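Home | Workshop | Opinion | About

November
By Corina Ursu

Give every harness its own place! I've been saying it for years, and 14 drawers of tangled wire at Clarkodness finally won the argument for me. A sheet of plain paper in a steel tray does wonders - thin strands show up beautifully against white, and a stray bit of green can't hide.
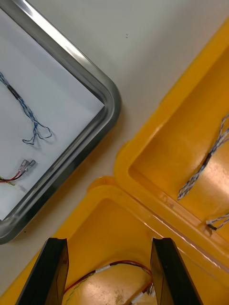
Color is the other half of it. I sort by color first and length second, and I will happily defend that to Margareta Căpraru, who sorts by connector. Her way is tidy too, but mine is faster at 7 a.m. with one coffee in you!

We use cookies to improve your visit. Accept | Settings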